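Notes for the talk: What I saw at the Urnik open day
10/07/2018, evening meeting, Jurkholm library, upstairs room
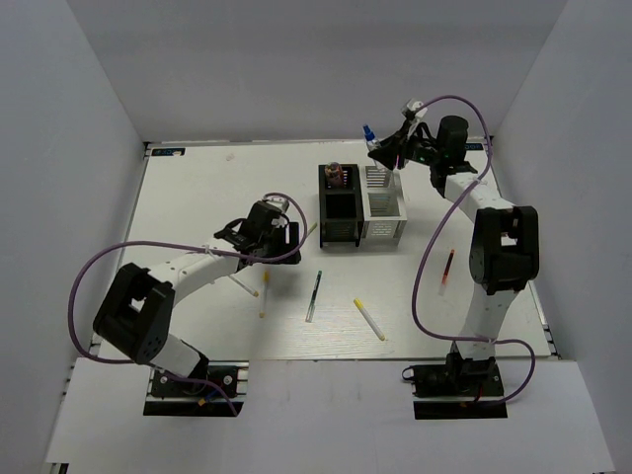 Slide 1. Two arms, two organizers, pens everywhere. The right-hand arm has the bottle with the blue top.

Leave slide 1 up while people find seats. Lights half down, the projector is weak.

Hello and thank you for coming out on a warm night. I'm Darlene Cormier, most of you know me from the repair evenings. Murray Robichaud is at the back with the laptop and will shout if I go over. I have 30 minutes and then we take questions until they want the room back.

So — Urnik opened their workshop in April, one Saturday, and I went along expecting a brochure and a biscuit. I stayed until they were stacking the chairs! I want to tell you what it's like to stand next to this thing, which you don't get from the films online, because the films are speeded up and somebody has put music on them.

(Pause. Ask: who has seen a robot arm working, in the flesh? Wait for hands.)

The job first. They had set it a desk-tidying task. There's a white table with a pair of organizers side by side, one black, one white, and the loose things from a desk go into them. If you have ever cleared up after children you know the job. It sounds like nothing. I thought it sounded like nothing too.

Look at the bottle for a moment. It's clear, it's small, and it's leaning a bit in the gripper, with the top pointing up to the left. It's over the back compartment of the white organizer. When you or I put a bottle in a pot we don't think about the lean, we just sort of feel it go in. The arm has to deal with that lean somehow or the bottom catches on the edge. I watched it meet the edge, go back up, shift over by a whisker and try again, and the whole row of us leaned to the left with it. A grown man next to me said "go on, my son" out loud.

Clear things are hard, by the way. I asked Mr Nazarenko, who was running the table, and he said he'd take a painted brick over a clear bottle any day of the week. Light goes through, the edges vanish, and the table shows behind. There's another see-through container already sitting in the back of the black organizer, the one with the reddish bits in it. Point with the stick, people at the back won't find it otherwise.

Now the pens. They aren't laid out in a row, they point all over the place, and I was very glad of that. I've been to demonstrations where everything sits on a little cross of tape. A pen lying at an angle means the gripper has to turn to match before it closes, and you can see the wrist thinking about it. (I know it isn't thinking. Murray, don't shout.)

The two arms. Somebody always asks why two. Nazarenko's answer was that one arm spends half its life travelling, and with a pair each can look after its own side. They can also get in each other's way, and he was very open about that. In the afternoon they both went for the middle and stopped, politely, like two people in a doorway. He had to set them off again. Big laugh in the room, and he laughed as well.

(Do the doorway thing with Murray if he's willing.)

The cables. I love the cables. They're purple, and they go in great loops round the elbows, held with a little white tie. I'd imagined everything would be tucked away inside, very smooth, like a kitchen appliance. I asked whether a loop that size was untidy and was told no, leave it alone, the elbow needs the slack when it folds. Anyone here who has fixed a desk lamp will recognise the problem. Same story with a hinge and a wire, only more of it.

Noise. Much quieter than I expected. A sort of low whine when the elbow moves and a click from the gripper. You could chat over it.

Speed. Slow! Please be ready for this if you go. A pen took long enough that I ate most of a sandwich. The children stayed with it better than the adults did, I think because they were cheering for each pen separately.

(Check time. If past 20 minutes, skip to Having a go.)

What went wrong, since people will ask. One pen got pushed along the table instead of picked up and ended by the edge. One was picked up by the very tip, swung round and dropped. I wrote down "like chopsticks, first week". None of it was hidden from us. Between tries a young woman from Dovier, who help with the software, talked us through what the arm had got wrong, and that was the best part of the day for me. I learned more from the dropped pen than from the ones that went in.

Having a go. After lunch they let visitors drive an arm by hand, one at a time, short queue. I picked up a marker on my third try and was far too pleased with myself. Your own hand is doing the moving but you can't feel the pen, so you shut the gripper too early, every time. I came home and tidied my desk very slowly just to notice what my fingers were up to. Try it tonight with your eyes shut.

Practical bits, read these out:
The next open day is free but you have to book. They take 210 people across the day and the morning goes first.
Parking is poor. Get the bus to Nazarenko Yard (yes, same family) and walk 300 metres.
Bring a small object if you like, nothing sharp and nothing wet. They may let the arm have a try at it.

I'm taking a bunch of keys. Murray is taking a sock.

Questions. If somebody asks about jobs, give it proper time and don't rush it, then pass round the sign-up sheet.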